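Search products, guides and more

The Curnance Workshop Bin

By Kamala Warrier, December

Shares 60 | Comments 7

If you have ever tipped a morning's worth of offcuts into a plastic tub and heard it split, you'll know why so many of our customers come to us asking for something in metal. The Curnance is the bin we point them towards first. It's plain, it's heavy enough to stay put when you lob things into it from across the bench (we all do it), and it doesn't mind being treated badly.

We've sold the Curnance in one form or another since my uncle ran the counter at Vashisht, back when the shop was mostly hinges and lamp oil. In all that time the shape has hardly changed. The top is wide open, the sides are smooth enough to sweep out with a hand brush, and there are no fiddly inner ledges for sawdust to settle on.

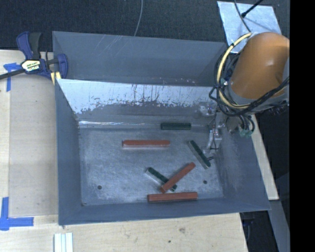

People do ask whether it will stay looking new, and I always say no, it won't, and please don't buy it if that would upset you. Sheet metal picks up scratches and dull patches from ordinary use. I'm fond of them myself! A wipe with warm soapy water and a dry cloth is all the care it wants, and if you keep it in a damp shed, a little light oil on the seams every few months will do it good.

It comes in 3 sizes. The small one sits happily under a sewing table or beside a potting bench, the middle one is the one most joiners choose, and the large holds around 60 litres, so do think about who is going to lift it once it's full. The lid is sold separately, and it fits the middle and large sizes only.

If you'd like something lighter, have a look at the Sevilis, our canvas tub on a folding stand. It's lovely for garden clippings and hopeless for anything with a sharp corner. The Fevberg trolley takes either the middle or the large Curnance, and turns a two-person job into a fairly pleasant stroll to the skip.

Order code: 1138 (please add S, M or L)
Delivery: within 7 working days, or collect from the shop
Closed Sunday

Do ring before you set off if you're coming a long way for the large one, as we only keep a few in the back and I'd hate for you to go home without it.

Comments (7)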